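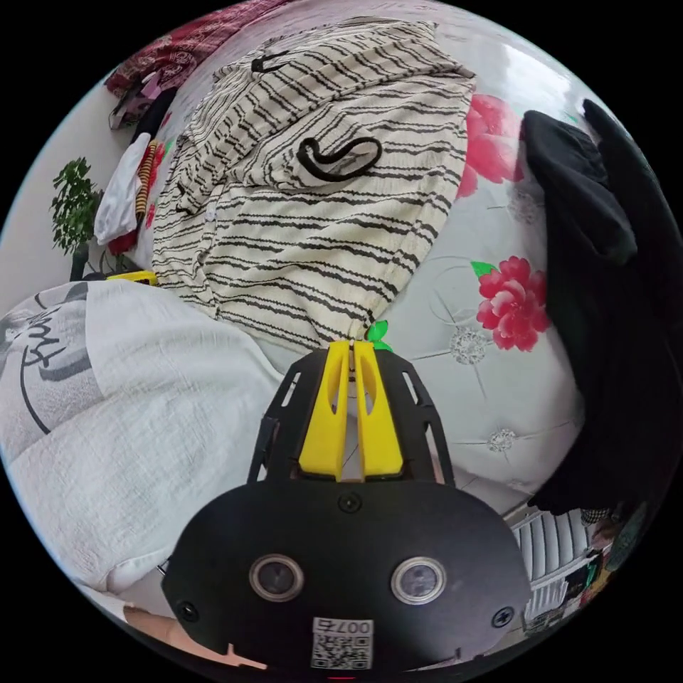
My Phone Slept in the Bread Box All Winter

The first night I put my phone in the bread box, I got up twice to check on it, the way you would check on a puppy. It was December, the house was quiet, and I had told my family over supper that I was going to stop taking the thing to bed with me. My youngest wanted to know where the bread would go. I hadn't thought of that, so the bread went on top of the refrigerator, where it has lived ever since.

I should explain that I am not a person who gives things up easily. I have been drinking the same coffee from the same chipped mug since we moved to Lustdale, and I still pay for a gym on Ndlovu Street that I visit mainly to use the good hair dryers. But I had started to notice that I was tired in a way sleep didn't fix, and that the last thing I saw every night was some stranger's kitchen remodel. I don't even want a new kitchen!

So I made one rule, and I tried to keep it small. The phone goes into the box when the dishes are done, and it comes out after breakfast. I could use it as much as I liked in between, and believe me, I did.

The first week was mostly fidgeting. I would reach over to the nightstand and pat around for it in the dark, and my hand would land on hand cream or a library book. I bought an alarm clock, a round little Prorell with a tick so loud that my husband moved it to the hallway, which did at least mean I had to get out of bed to shut it off. I read 12 pages of a novel and fell asleep with the lamp on. The next night I read the same 12 pages, having forgotten all of them.

Somewhere in the third week, things eased. I can't point to a particular evening. I only know that I finished the novel, and then another, and that I had begun writing little notes to myself on the back of envelopes when a thought came to me at bedtime. Call the dentist. Is the blue tablecloth at my sister's? Before, I would have picked up the phone to look into any one of those things and put it down 33 minutes later, knowing a good deal about the history of tablecloths.

I don't want to make this sound grander than it was. I missed some things. A neighbor's baby was born at night, and I was the last on our street to hear of it, and I felt bad bringing over a casserole when everybody else's casserole was already in her freezer. (She was very nice about it.) There was also a stretch in late winter when I was worried about a family matter and kept the phone by the bed for nine nights running, and I would do the same again.

What surprised me was the mornings. I had set out to fix my evenings, and I never expected to care much about the other end of the rule. But breakfast got longer. I started toasting things properly. My daughter, who is 16 and does not talk before school as a matter of principle, began telling me about her chemistry partner in long, furious installments, and I am now very invested in how that turns out.

I did try one of those tracking programs for a while, a free one called Tritetti that a coworker swore by. It told me I had picked up my phone 62 times in a day, and I was so offended that I picked it up again to tell my sister. I took it off after a few days. I'm sure it helps some people, but I found I was checking my phone to see how little I was checking my phone.

The bread box has a crumb problem now, by the way. Every so often I have to clean out the charging port with a toothpick – sesame seeds, mostly, from before the bread moved out.

08/10/2023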